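Section 5: Setting up the Jangate label printer for storage boxes

This section covers loading the tape, pairing the printer with the Idex stock app, and printing the first set of box labels. Have the printer, one tape cartridge and the power adapter on a clear surface before you start. The printer should be off.

5.1 Loading the tape

1. Press the catch on the right side of the printer and lift the cover.
2. Remove the cardboard insert from the tape bay. Keep it if you expect to ship the printer.
3. Check that the end of the tape passes under both guides on the cartridge. If it has slipped back inside, turn the small wheel on the cartridge until the end shows again.
4. Push the cartridge down until it clicks on both sides.
5. Close the cover and press Feed once. A short length of blank tape should come out.
6. Press Cut.

CAUTION: The cutter blade sits just behind the tape slot. Do not put fingers or tools into the slot, even with the power off.

Note: Do not pull on the tape to help it out. If it stops, open the cover and reseat the cartridge.

5.2 Pairing with the app

1. Plug in the adapter and hold the power button until the light turns green.
2. Open the Idex app and choose Settings, then Printers, then Add.
3. Pick Jangate from the list. This can take up to a minute the first time.
4. Enter the pairing code 3689. You can change it later under Security.
5. Print the test label. It should show a solid border on all four sides.

If the border is missing on one side, go back to step 3 of 5.1. If the light flashes amber, the printer has lost the app. Turn both off, wait, and start again from step 1.

5.3 Choosing a label size

Small labels suit drawers and jars. For lidded boxes that will be stacked, use the wide setting, 82 mm long, and put the label on the front of the tub. A label on the lid is hidden as soon as another box goes on top, and lids get swapped.

Clear boxes need less text than solid ones. The item name and shelf number are usually enough. Solid boxes should also carry a short contents line – the app adds this if you tick Long Form.
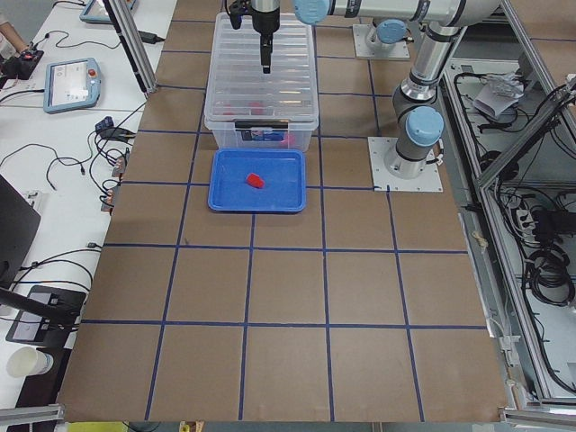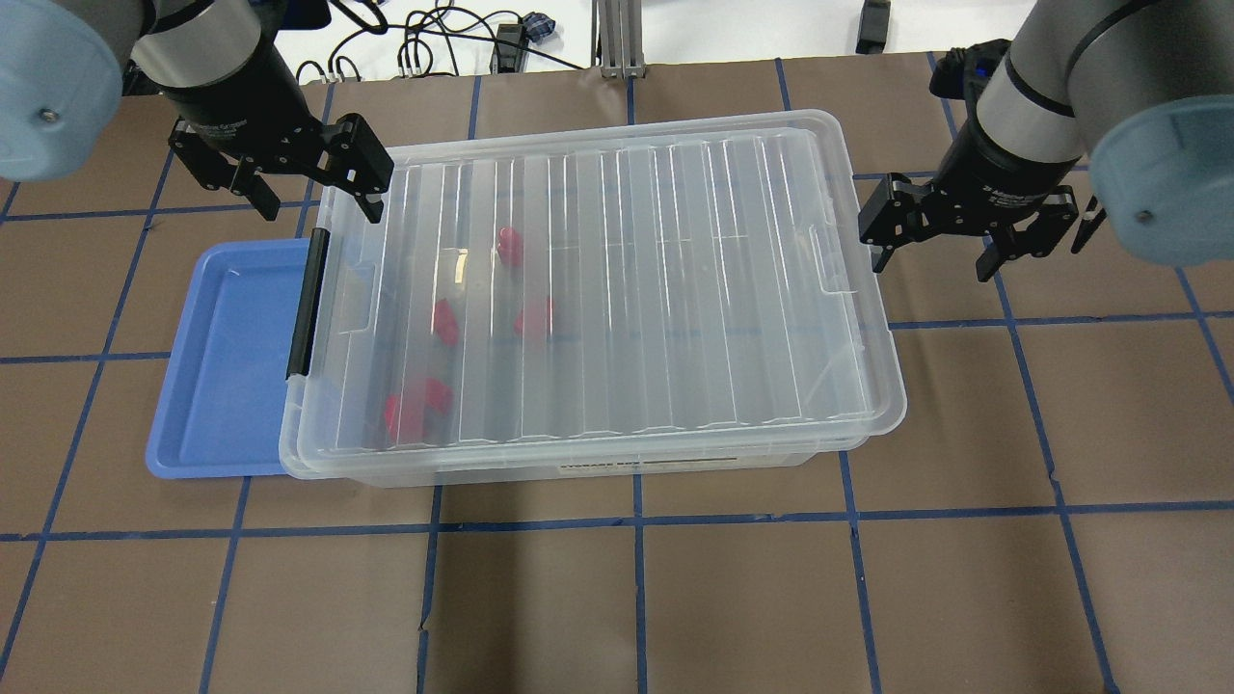

Clear plastic storage box with red items inside. The first view includes a small printed label on the front, the second a ribbed lid.

5.4 Applying the label

1. Wipe the area with a dry cloth. If the box is greasy, wash it and let it dry fully first.
2. Find a flat spot. Labels placed across ribs or a molded edge will lift at the corners.
3. Peel the backing from one end only, about 2 cm.
4. Line up the short edge, press it down, and draw the rest of the backing away slowly.
5. Rub from the middle out with the cloth.

Leave new labels for an hour before stacking or moving the box. In an unheated garage, leave them overnight.

CAUTION: Do not use a hair dryer to speed this up. Heat can warp thin plastic and will darken the tape.

5.5 Entering the box in the app

Go to Boxes and tap the plus sign. Type the same name you printed, then choose a shelf. If the shelf is not listed, add it under Places first. The app will not save a box without one.

To copy a box with its settings, hold your finger on its name and choose Duplicate. The new box gets the next number, but the label does not print by itself. Tap Print when you have checked the name.

5.6 Replacement tape

Standard tape is supplied by Brinkmann in white and yellow. Ener cartridges also fit but must be selected by hand under Tape Type, or the margins will be wrong. Store spare cartridges in their bags, away from direct sun.

For cleaning the print head, see Section 6.

Revised 13 Sep 2024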